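Notebook – September 2018 – handling rules for the hand-held grippers

Last updated by Petro Koval

Read the Remier draft twice now. It wants a signed checklist before every session, 35 lines long. I don't believe anyone reads line 20 of anything while holding a gripper. 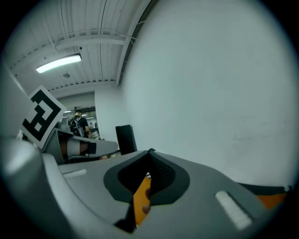
My main complaint is that the draft treats a hand-held tool as if it were an arm bolted to the floor. Section on guarding: copied from the Dremard cell, as far as I can tell, down to the fence height. What does a fence do for a thing you carry? Evie says keep it, an auditor will ask. Maybe. I would like to meet the auditor first.

Parts I would keep:
– marker cards checked for tilt before a session, and re-fixed if they move under a light push
– fingers kept out of the jaw opening unless the tool is set down
– pads replaced in pairs, with the batch noted (last lot was 2107)

The "annual calibration" line is useless. Once a year for a card held on with tape? Should be after any drop, and the person who dropped it writes it down. They won't, but at least the rule would be right.

Evie Heywood wants form 326 filled in for near misses too. Fine by me if it fits on one side. The Bellamy version ran to four pages and we got two reports out of it.

To do: send marked-up copy to Nalska, ask who wrote the fence paragraph. Review again in October.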